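Supporters' Travel – Frequently Asked Questions

Updated 14/02/2018. Onon Basketball away trips, rest of the season. Read before emailing please, inbox is full.

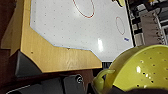 One member wrote in to say the old page never made it clear whether a season ticket covers away games, and could we please put that first. Fair. So:

Does my season ticket get me into away games?
No. Home games only. Away seats are sold seperately, through us, once the host club sends our block.

How many away seats do we get?
Depends on the arena. Grirnerholm gives us 400. Clarnon gives us 70, and those go fast.

Who gets first pick?
Season ticket holders, then paid-up members, then everyone else. Each group gets 3 days before the next one opens. Miss your window and you can still buy, you just don't get priority.

How much is the bus?
$12 round trip, any game, any seat on the bus. Game ticket not included. Kids on laps not allowed, every kid needs a seat, same price.

Where does the bus leave from?
East parking lot at the home arena, by the ticket windows. NOT the main entrance. People still go to the main entrance.

When do we leave?
Time is on your bus confirmation. It changes with tipoff so don't go by last trip. The driver does not wait. We've asked.

Can I bring a drum?
Grirnerholm – yes, one per section, ask us first so we don't turn up with several. Clarnon – no drums, no horns, no exceptions. Rønning hasn't answered us yet. Will update when they do.

Flags and banners?
Cloth is fine everywhere so far. Poles are a no at Clarnon. Nothing that blocks the row behind you. If it's big, email a picture and the size and we'll forward it to the host club.

Can I wear home team colors on our bus?
You can. Expect comments. In the away section the stewards may move you, and that's their call.

Can I sit with friends who booked on their own?
Put all the names in the notes box, on every booking, before the window closes. After that the seats are assigned and we can't shuffle people around.

I can't go anymore. Refund?
Bus: yes, up to 3 days before the game. Game ticket: no, but you can pass it to another member. Tell us the new name or they wont be on the list at the gate.

What if the game gets postponed?
Tickets carry over to the new date. Bus too. Can't make the new date – full refund on both, just reply to the confirmation email.

Are there buses for preseason?
Not for the August games. Usually not enough people to fill one. Carpool thread goes up on the members' board instead.

Wheelchair seats?
Yes, every arena on the list. Tell us when you book, and say if you need the lift bus, that one has to be ordered ahead.

My question isn't here.
Email the travel desk and put the game in the subject line. Replies are slow the day before a trip.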